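Robots at the Drivton Open Day: How Does a Machine Pick Things Up?

Have you ever picked up a toy in the dark? You probably found it with your fingertips, gave it a little squeeze, and up it came. Easy! Now imagine you had only two fingers, no skin, and you had never held anything before in your life. That is the job a robot has to do, and at the Drivton open day our group got to stand right next to one and watch.

The first surprise was how slow it was. In movies, robots zip all over the place. The one we saw moved down toward the table like a cat sneaking up on a bug. Arne Vogler, who runs the demonstrations, told us that slow is the setting for visitors. With the safety doors shut, the same arm can make 860 moves in an hour!

At the end of the arm is the part called the gripper. It is the robot's hand, and on this one it has two black fingers that slide together and apart. A small camera rides along beside them, so the robot can look at what it is reaching for.

Now for the tricky part: where should the fingers go? If you grab a block by its two flat sides, the fingers have lots to press on. But plenty of things have a curve on one side, or a knob sticking out. A round end touches a flat finger in just a tiny spot, and a part held by a tiny spot can twist. The robot has to pick two places that are across from each other, so that both pushes meet in the middle.
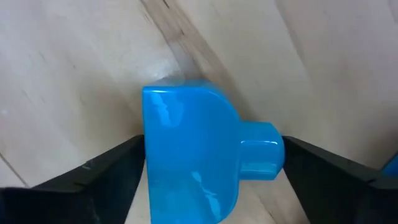
Mila wanted to know why the robot doesn't just squeeze as hard as it can, so nothing ever slips. Great question, and lots of kids were thinking it! Squeezing hard works fine on a steel bolt. Try it on a ripe strawberry and you get jam. So engineers give the robot a limit. The fingers close, they feel the part pushing back, and when the push is big enough they stop.

You can test this at home with 2 pencils. Hold one in each hand and use the tips to lift an eraser. Then try a grape, and then a marble (good luck with the marble). Shiny, smooth things are the hardest, and you'll notice that you start tilting the pencils without even thinking about it. A robot needs a program for that tilt!

Before we left we all got a turn at the practice table, where you steer a gripper with a joystick. My best score was 3 parts in one minute. The record on the board was a lot higher, and I am going back next December to try again.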